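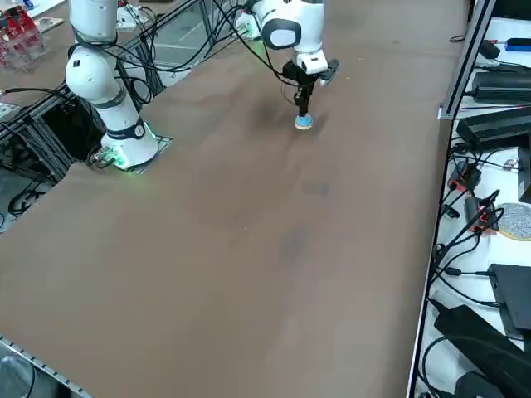

I promised last time that I'd get to the port agreement, and then my inbox filled up with people asking about the port agreement, so let's get to it.

Quick recap for anyone who joined in January. The government wants to let a foreign navy use the old grain harbor at Stultitz for refueling and repairs. The deal runs for 99 years, it comes with a package of loans and patrol boats, and the text we were allowed to read is 80 pages long with a pile of annexes that we weren't allowed to read. The foreign ministry calls it a friendship agreement. The opposition calls it a base. I've gone back and forth on the word, and I've landed on base, mainly on account of Article 11, where the visiting side gets to decide who comes through the gate.

I spent four days down there, which was two more than I'd planned (the bus back was canceled, and then I got talking). The thing that struck me is how little the argument in the capital sounds like the argument in town. Up here it's all about balance. Are we leaning too far one way, will the neighbors be offended, what happens to the gas talks? Down there people wanted to know if the fishing boats will still be able to cross the channel in the mornings. Lefteris Katsaros has a boat and a very long memory, and he told me the last navy to use the harbor closed that channel for exercises with an hour's notice. He isn't against the deal! He'd just like the hours written down somewhere, and so far they aren't.

The mayor, Sveva Carbone, is in a tougher spot than I expected. She's been promised 398 jobs, and she can recite the number in her sleep, but when I asked what the jobs were she said she had asked the same thing and been sent a brochure. I've seen the brochure. It has a lot of sky in it. She's going to support the agreement anyway, and I can't say I blame her, given that the cannery closed and the ferry only runs in summer now.

Now for the part that I think deserves more noise than it's getting. The loans. The patrol boats aren't a gift, although the minister used that word twice on the radio. They're financed through a credit line, the credit line can only be spent with the lender's own shipyards, and repayment starts before the second boat is delivered. Kwaku Aidoo, who worked on maritime treaties for years and now teaches at the college in Salgado, walked me through the schedule over the phone, and I had to ask him to go back over one table because I was sure I'd copied it wrong. I hadn't. By his reading we could end up paying for maintenance on boats that are still sitting in someone else's dry dock.

To be fair to the government (I do try), they had a bad hand. The old partner cut its training program with barely a letter of explanation, the coast guard has been patching up engines with parts from retired boats, and the smugglers have noticed. Anastasia Dimitriou, the deputy minister, said in the hearing that a country with our coastline can't wait for a perfect offer. I think that's true. I also think it's a reason to read the annexes before signing, and 911 people have now put their names to the petition asking for exactly that. Small number, I know, but it was started in a barbershop.

A few of you asked whether parliament can still change anything. Sort of. It can't amend the text, but it can attach a statement of interpretation, and that's where the channel hours and the gate question could go. The Tikalico agreement was handled that way, and the statement ended up mattering a great deal when the first dispute came along. Fotis Margaritis is drafting one now for the smaller parties. His office sent me a version and it's pretty good, if a bit heavy on the preamble. I've asked whether I can share it and I'm waiting to hear.

The vote is expected before the end of April 2023. If you live in a district with an undecided member, a short letter in your own words is worth more than a forwarded one — their staff told me so, with some feeling.

Next time I'll do the Stemard border crossing, which has been half open for so long that I've stopped knowing which half. If you've driven through it lately, write and tell me how long you waited and what they asked you for.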